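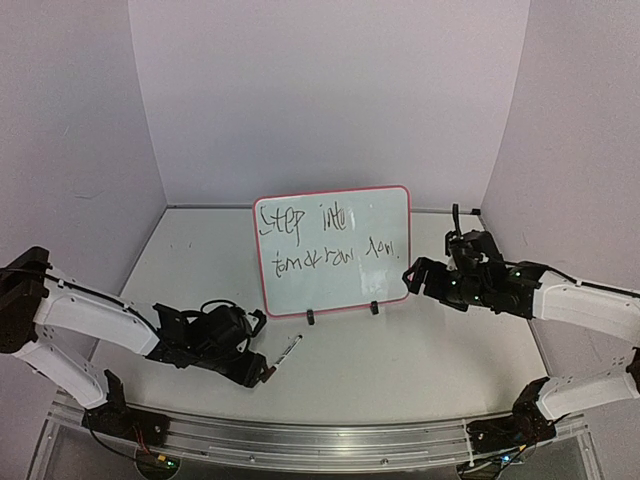 A small whiteboard with a red-pink border, lettered in black marker.

Tabletop whiteboard

A tabletop whiteboard is a small dry-erase board that stands on a desk. I've kept one by my phone in Tendville for 4 years, so forgive the enthusiasm! Some come with stand clips, others just lean on whatever's handy (mine leans on the toaster).

Writing and erasing

Short lines work best, a couple of words each. Old ink leaves gray smudges, and I find a damp cloth gets most of them off.

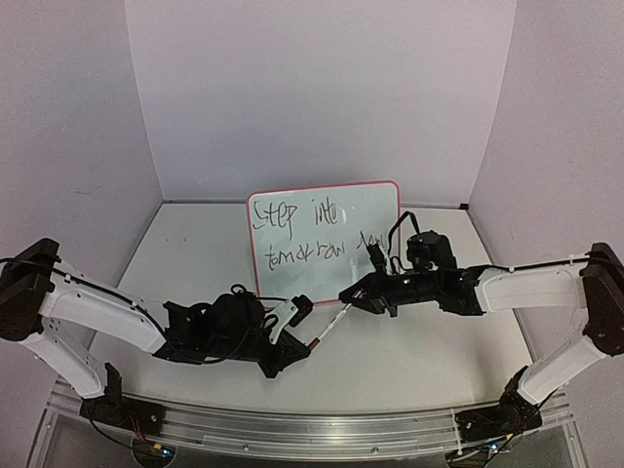

"Step into tomorrow now" on the board, with faint smudges around the words.

Markers

Dry-erase only, please. My friend Nana Abubakari used a permanent one on her Plallow board and spent 2 evenings scrubbing.

See also: Chalkboard, Flip chart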